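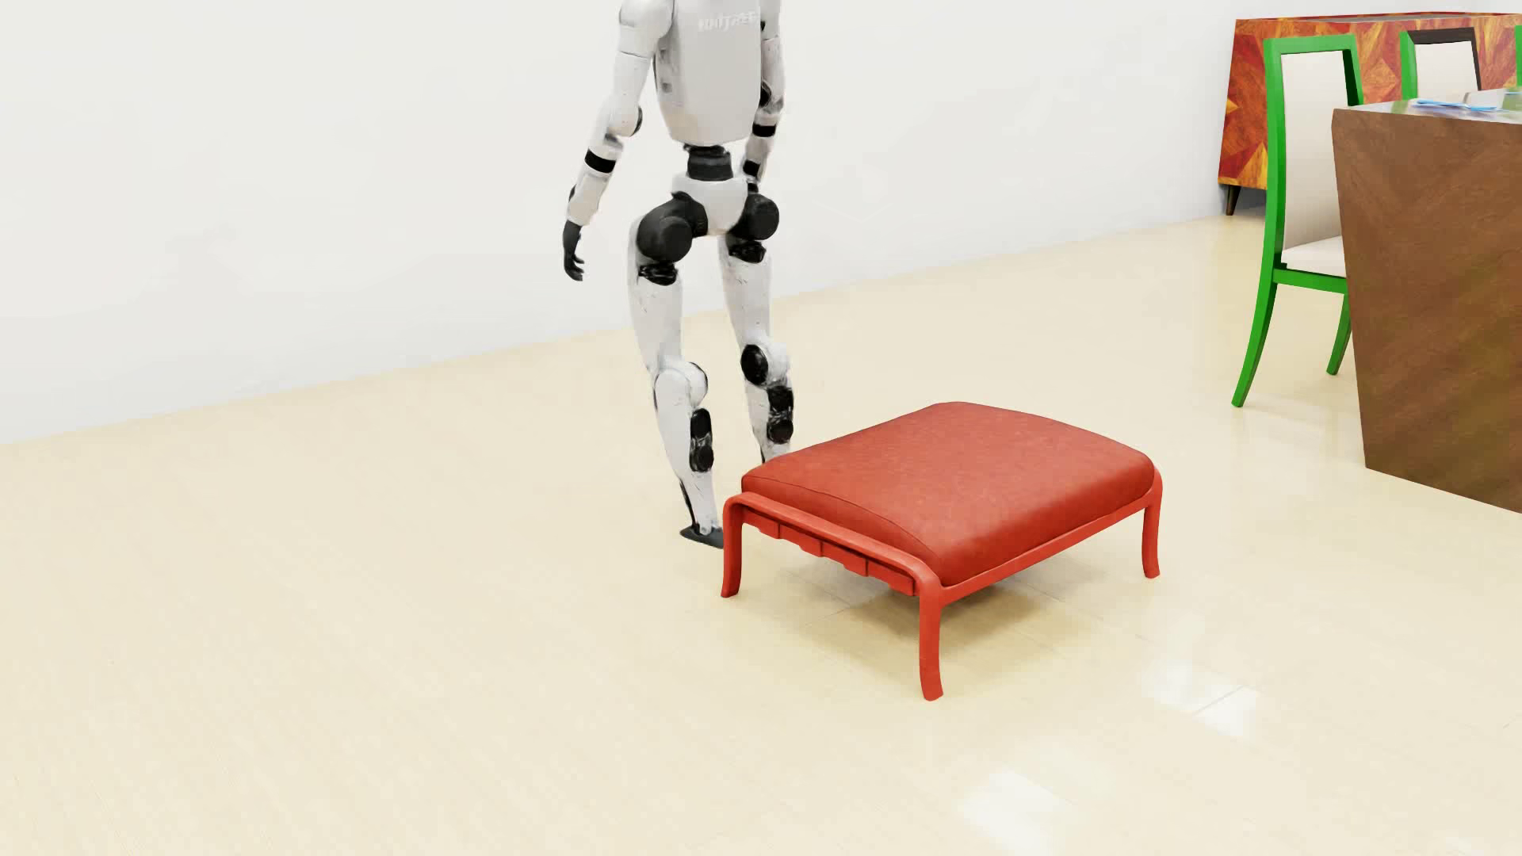
Dogs Cats Feeding Storage Walking Sale Help

Feeding / Dry Food Storage / Flelleo Kibble Bin

Flelleo Kibble Bin

7 min read

Page updated 8/24/22

Dog food comes in a bag that was designed by someone who has never had to close it. There is a string across the top that is supposed to unravel in one elegant pull. You will pull it from the wrong end. Then you'll get the scissors, cut the top off crooked, and spend the next month rolling the whole thing down and holding it shut with a clothespin while the dog watches to see whether you remembered.

The Flelleo Kibble Bin is a box with a lid. We want to be clear about that early, because we've read the product pages for other food bins and some of them seem to be describing a spacecraft. You put the bag in the box. You close the lid. The food stays reasonably fresh, the kitchen smells a bit less like a fish dock, and the dog can't get in unless it has thumbs.

Two sizes

The Regular has 1,272 cubic inches of room inside. The Large has 1,705. We realize that most people do not think in cubic inches, so: the Large takes a 24-pound bag of ordinary adult kibble, bag and all, with enough space left at the top to fold the bag over and drop the scoop in. The Regular is for smaller bags, smaller dogs, and people whose pantry was built by an optimist.

Kibble varies. Big airy chunks for big dogs take up more room per pound than the tiny dense pellets they sell for terriers, and some "light" formulas seem to be mostly air at a premium price. If your food is on the puffy side, go up a size. If you're between sizes, go up a size. If you are planning on getting a second dog and haven't told the rest of the household yet, go up a size and say it was on sale.

Keep the bag

We get more questions about this than about anything else, including where the orders are. Yes, we'd like you to leave the food in its original bag and put the bag inside the bin.

Most better dog food bags have a liner that keeps the fat in the kibble from going stale as fast. Fat is the part that turns. When kibble smells like old crayons, that's the fat, and the dog may eat it anyway, which tells you nothing, as this is an animal that also eats tissues. Dumping the food straight into any plastic container means the oils coat the walls, and the next bag goes in on top of the leftovers of the last one. After a year you have a sort of sourdough starter, only worse.

The bag also has the lot number and the best-by date printed on it. You won't need these until the one day there's a recall notice, and on that day you will want them very much.

If you insist on pouring, and a good share of you will, then at least cut out the panel with the lot number and tape it inside the lid. Wash the bin between bags. We've left a flat spot under the lid for the tape. It isn't a feature, exactly. The lid was just flat there.

The lid

The lid hinges at the back and closes with 4 latches, one for each side and two in front. People ask why there are so many. Our first version had a single latch, and a beagle belonging to one of our early customers had it figured out before the return window closed. Beagles are not thought of as the geniuses of the dog world, but they do apply themselves.

Around the rim there's a silicone gasket made for us by Cieślak, who mostly make seals for canning equipment and were polite about the whole thing. It sits in a groove and pulls out in one piece for washing. Put it back with the rounded side up. With the rounded side down the lid will close and the latches will click and everything will feel fine, and the bin will let air in like a screen door. There's a small arrow molded into the gasket to help with this. It is too small. We're making it bigger.

Closed properly, the bin keeps out air, pantry moths, ants, and damp. It will slow down a determined Labrador. It will not stop a raccoon, and if you're keeping it on a back porch in raccoon country we would ask you to reconsider the porch.

The body

White or gray, food-safe plastic, thick enough that you can sit on it to tie your shoes. We don't advertise it as a seat. The corners inside are rounded so crumbs don't collect there, and the bottom is flat, so a scoop can reach the last of the food if you've gone against our advice and poured.

There are no wheels. We tried wheels. Wheels on a tall box full of dog food, in a house containing a dog, turned out to be a game, and the dog was better at it than we were. There's a molded handle on each short side instead. A full Large is not a light object, so lift it the way you were told to lift things in that safety video you had to watch at your first job.

The scoop

Every bin ships with a one-cup scoop by Jaretti. It holds one level cup, meaning eight fluid ounces filled to the brim and leveled off with a finger, and here we have to bring up something uncomfortable.

Your current scoop is probably a coffee mug, or a plastic cup from a baseball game. The back of the dog food bag says to feed so many cups a day. The baseball cup is not a cup. It may be close to two cups, and if it's heaped, which it is, because the dog was looking at you, then you've been feeding the dog and also a second, imaginary dog. This is a common way for pets to put on weight, and it happens to people who would swear on anything you like that they only give one scoop.

So use a real measure, or better still, a kitchen scale. Feeding amounts given by weight are more reliable than amounts given by volume, since a scoop of one brand can weigh quite a bit more than a scoop of another. The amounts on the bag are a starting point. A neutered ten-year-old who sleeps under the desk needs less than the chart says and will tell you otherwise every evening. Your vet can give you a number for your actual dog.

The scoop clips under the lid. It is dishwasher safe on the top rack. Please don't leave it buried in the food, mainly because you will then go digging for it with your hand, and your hand has been places.

Where to put it

Cool, dry, out of the sun. A pantry or hall closet is ideal. A garage is fine in spring and poor in July, when it turns into an oven with a car in it. Heat goes right through a plastic wall, whatever the seal is doing. The same applies to the spot next to the dryer, the spot over the floor register, and the trunk of anything.

Don't freeze it either. The food probably wouldn't mind, but taking a cold bag out into a warm kitchen puts moisture on everything inside, and damp kibble grows fuzz.

As for how long an open bag lasts, a month to six weeks is a sensible limit for dry food, bin or no bin. The bin helps the food stay decent for that stretch. It does not grant immortality. If your dog is very small and you buy the giant bag to save money, you may be saving it on food you'll end up throwing out. Buy the smaller bag. Get the Regular.

Washing

Between bags, or once a month if you pour. Warm water, dish soap, soft cloth. Take the gasket out and wash that too. Let everything dry completely with the lid open — overnight is safest — before any food goes in. The body won't fit in a dishwasher and you'd be surprised how many people have written in to confirm this.

For a smell that won't leave, wipe it down with baking soda and water and give it a day in open air. Skip the bleach and skip anything scented. Your dog's nose is far better than yours, and a bowl of dinner that reeks of mountain lavender is a good way to find out how stubborn a dog can be.

Colors

White and gray are in stock in both sizes. The dark green we showed last year sold out, and the next batch is due in December. We said that about the previous batch and it came in considerably later, so if you need a bin before the holidays, consider gray. Gray is a perfectly good color. It hides the paw prints.

Goes with

The Grostwood stand raises the Large off the floor a few inches, in case your pantry floor gets wet or your back has opinions. It's sold separately and needs assembly. The instructions have no words in them, only drawings of a calm person with a screwdriver.

Spare gaskets come singly. You'll want one eventually, typically after somebody small and four-legged finds the first one drying on the rack.

Returns

If you don't like it, send it back clean. We say clean because of experience. Take out the bag, take out the food, and look in the bottom for the thing your kid put in there. Latches and hinges that break in normal use we replace for free, and we're fairly relaxed about what counts as normal. Chewing damage isn't covered, though we do like to see the photos.

In the carton: one bin, lid with gasket fitted (rounded side up, we checked), one Jaretti scoop, and one care leaflet, which says most of what this page says with fewer complaints about baseball cups.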